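Pellisex (gripper test bench)

From the Drustovholm open handbook of robot handling. Last edited Dec 4, 2018.

Pellisex is the name we gave to our simulated test bench for comparing robot grippers. I wrote most of it and I still keep it running, so I'm the one writing this entry, and you'll have to put up with me saying "I" in something that's supposed to be an encyclopedia (the other editors gave up on fixing that). The bench takes one ceiling-mounted arm, one gripper model and one controller, gives them household objects to deal with, and writes down how it went.

Background

The project started in January as a side job. We had two gripper designs to choose between, the Zoravier and the Fankhauser, and everybody had a favorite. The Zoravier closes fast and has a stiff finger. The Fankhauser is slower, with more give in the pad, and it lets you set the closing force in much finer steps. Arguing over data sheets got us nowhere, so I built a room in software and started running both of them through the same jobs!

Room and objects

The arm hangs upside down over a big perforated platform, the kind of breadboard top you find in an optics lab. I like a hanging arm for this work because there's no base in the middle of the table to reach around, but it does make the elbow swing into places you wouldn't guess, and the path planner needs a firm hand. Most of the objects are things out of a kitchen: mugs, plates, a bowl, a banana. There are also crates and a few small blocks and oddities, and those turn out to matter a lot when you start looking at finger length. 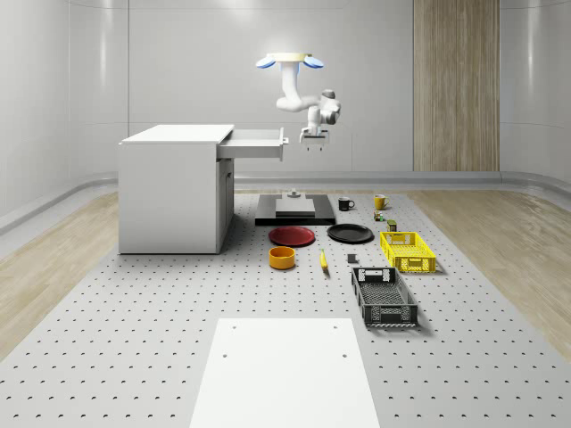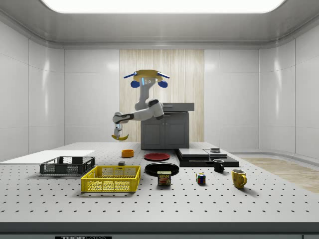
How a test works

Every test is a fixed script. The arm goes to a start pose, the controller gets its target, and the gripper has one try. A pick counts as good if the object is lifted, held for 2 seconds and put down without tipping over. I know people who allow a second try, and I see why, but a second try hides exactly the kind of sloppy approach I want to catch.

Drawer jobs are scored separately. There the gripper has to find the handle, keep hold of it through the whole pull and let go cleanly. Letting go is harder than it sounds. A lot of early runs opened the drawer beautifully and then dragged it halfway shut again on the way out, with a finger still hooked behind the handle.

Results so far

The first full comparison had 1566 tries, split evenly between the two grippers, using the same controller settings for both. On flat plates the Zoravier did better, mainly thanks to its thinner fingertips, which can get under a rim. On round and soft shapes the Fankhauser was ahead, and it was a good deal kinder to the banana (our contact model reports squeeze force, and some of those Zoravier numbers would have made a smoothie). Mugs came out nearly even when picked by the body. By the handle, both were poor, and I blame my approach angles for most of that.

I then reran the drawer jobs with a slower controller, 44 pulls per gripper. Slowing down helped both of them, the Zoravier more. My guess is that a stiff finger bounces off the handle at speed and simply needs the extra time to settle, though I haven't tested that properly yet.

Camera views

Pellisex can render the room from any viewpoint, and I change it often. A view from farther back is good for checking the elbow, while a closer one is what you want for finger contact. The scoring doesn't use the rendered pictures at all, it reads object positions straight from the simulator. A vision-based controller does use them, of course, and moving the camera even a little can upset one that was doing fine before.

Known problems

Friction is the big one. Glossy surfaces in the simulator are a bit too grippy, and the pads never wear out, so please don't take a Pellisex score as a promise about a real machine. Long batches also slow down after around 900 tries, which I think is a memory leak in the logging code. Until I find it, restart between batches and save the log first.

The perforated platform is solid as far as contact goes. The holes are only drawn on, and a fingertip can't catch in one. I may change this in the next version, but it makes every run slower and I haven't made up my mind.

See also: parallel grippers; contact models; ceiling-mounted arms; drawer opening.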